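Pandivis Parallel Gripper Kit: two evenings, one blister

Posted April 25, 2024

I have spent 140 dollars on worse things than the Pandivis kit, and most of them were also grippers. We bought it in March for the arm at Clellbridge, our shared workshop, to replace a pair of printed fingers that bent like warm licorice.

The parts arrive in one bag. The manual is 16 pages, four of which concern how to recycle the bag. The screws are tiny and all look alike until you put the wrong one in, at which point they look very different. I lost two and found one in my shoe. Set aside an evening for assembly and a second evening for taking apart what you did on the first.

Once mounted, it's a pleasant surprise. The fingers are narrow enough to go after small flat things lying close together, the job we'd had in mind all along. The finger pads are soft and pick up lint with real enthusiasm. Cable routing is left to the owner, and ours hangs the way laundry hangs.

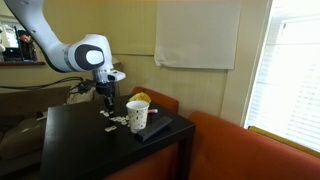

Do you need the Szűcs controller board to run it?
Any board with a spare serial port will do, though the Szűcs one saves you from writing your own homing routine.

I wrote my own homing routine. It took longer than the hardware, and for a while it homed to a spot slightly inside the table.

Pandivis claims the pads are good for 2000 grips. I can't argue yet. The left one already has a nick, which I blame on the homing routine and its author. Spares come in packs of 2 and cost more than pads should.

I'd buy it again, and I'd buy better tweezers first. Four stars out of five, with the missing one somewhere under the bench beside that other screw.

14 comments | 9 shares

Related reviews
Utatberg bench clamp: holds on, mostly
Szűcs controller board, second edition
Cheap cable sleeves compared

We use cookies to remember your settings. Accept | Manage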